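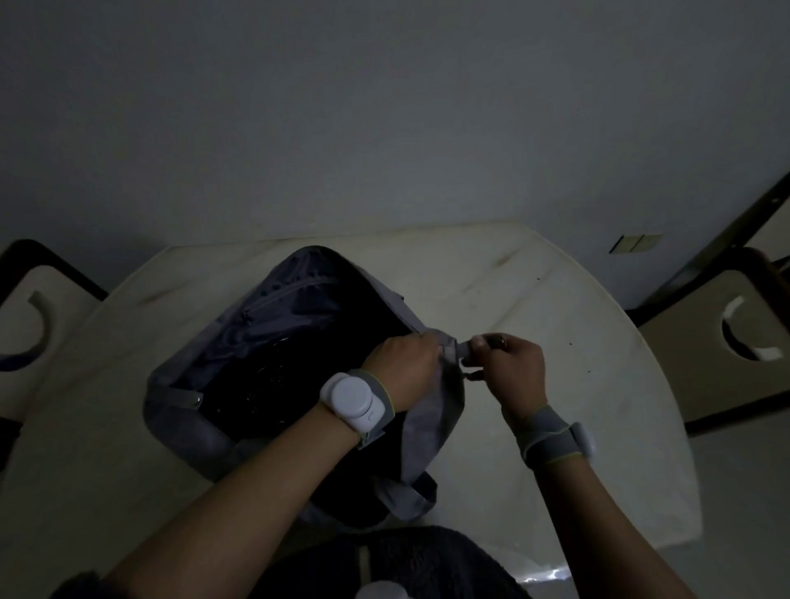 A soft grey pack, open, with a hand on its zip pull.

The ferry to Nisby leaves once a day, takes 61 minutes and has no room below for anything bigger than a daypack. I know this because I tried. The deckhand looked at my suitcase, looked at me, and pointed to a shed on the wharf where half a dozen other suitcases were already waiting out their owners' holidays. So I went across with what I could fit on my shoulders, and I've travelled that way ever since.

And I love it! There's a particular joy in stepping off a boat with both hands free and walking straight up the hill, past everyone wrestling with wheels on gravel. Nisby is made for it. The island has one road, a bakery that shuts when the bread's gone and a walking track that runs the whole coast, from the wharf to the old signal station at Rera and back around through the tea-tree.

The first leg to Rera is the easy one, flat and sandy with the sea on your left the entire way. If you go in March you'll have warm water and very few people, and the figs behind the bakery will be ripe (ask before you pick). I've also done it in the thick of winter, with sleet coming sideways off the point, and I'd happily go back tomorrow. The hut at Rera has a stove, a dry woodpile and a visitors' book going back decades. One entry complains for a page and a half about a possum.

What goes in the bag? Less than you think, though I've changed my mind about plenty over the years. I used to carry two pairs of shoes. Now I wear one pair and pack sandals. I used to bring a proper towel, which took up a third of the space and never dried. A cotton sarong does the job and doubles as a curtain, a picnic rug and, one awful night, a sling for a sprained wrist. Wool socks, always three pairs. A head torch, and a mug that clips to the outside and clanks.
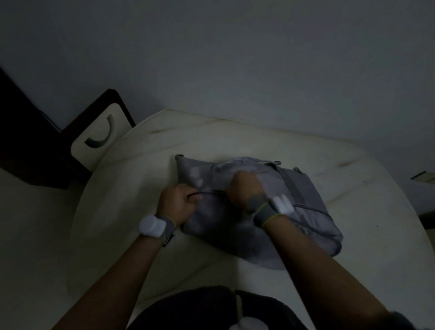 Food is where people go wrong, mostly by bringing it. The shop at Feng, halfway down the western side, is small but brilliant. You can get eggs, local cheese, noodles, apples and a ginger slice I still think about on dull afternoons. The owners keep a shelf of half-used gas canisters left by walkers, free to anyone who wants one. Buy enough for two dinners and you'll be right until the wharf.

From Feng the track climbs, and this is the part I rave about to anyone who'll listen. You go up through ferns taller than you are, cross a creek on stones, and come out on a bald hill with the whole of the bay underneath — no railing, no sign, just wind. A light pack makes all the difference up there. I've met walkers on that slope with camp chairs strapped on, and they were cheerful enough, but they weren't looking at the view much.

The Nisby track book at the trailhead had 2333 names in it the last time I signed, and there was still plenty of room in the margins for bird sightings. Mine was a sea eagle, badly drawn.

If you want company, the Nusitik walk sets out from the wharf on 29th July, with soup at Rera and a bonfire if the wind allows. Bring a mug.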